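From: Themba Masilela
To: hall-users list
Subject: Re: [hall-users] Green cloth, cartons and the state of the floor

Orathai Thongsuk wrote:

> Hi all,
> Could whoever was unpacking in the hall on Friday please have a look at
> it before the next booking? There are cartons open, wrapping on the
> floor, and the green cloth has a hole in it that I don't remember.
> I also need to know if we are keeping boxes this time. Last January we
> kept all of them and I could not reach the kettle until Easter.
> Orathai

Hi Orathai, hi everyone,

Guilty, mostly. The Tralov order turned up at 4 pm in more cardboard than I'd have thought legal, and I ran out of afternoon well before I ran out of boxes. I'll be in with garbage bags and a broom.

To take your points in whatever order they come to me:

Boxes. Tralov want returns in the original carton, with the original packing, for reasons known only to Tralov. So the cartons stay until everything has been plugged in and shown to work, and then they go flat in the recycling. I will do the flattening. I've learned what happens when it's left to goodwill.

Cables. Please don't "tidy" these. The black ones are coiled in the box on the table and that's where they live for now. Last time they were put somewhere sensible and we spent $152 replacing them, then found them behind the Stokach heater.

The cloth. Yes, there's a torn patch near the far edge, fraying nicely, close to one of the binder clips. I'm not confessing to it, but I'm not in a strong position either. A new cloth in that width from Kiko is $294, which seems a lot for something we hold down with stationery.
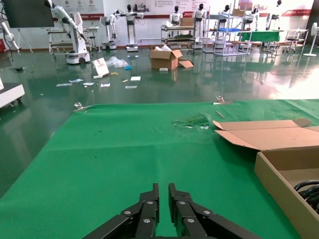 My vote is to patch it. I have a bit of green fabric at home that's nearly the right colour, and from the back row it'll be the right colour. If anyone owns an iron that can be trusted near it, bring that too – the crease across the middle has been there so long I've started lining things up with it.

The floor. Plastic and wrappers will go in the garbage. If you come across any small white bits of packing, leave them by the big carton and I'll work out whether they're rubbish or part of the returns ritual.

Anyone free at 9 on Friday morning is welcome. There will be coffee, assuming the kettle can be reached.

Themba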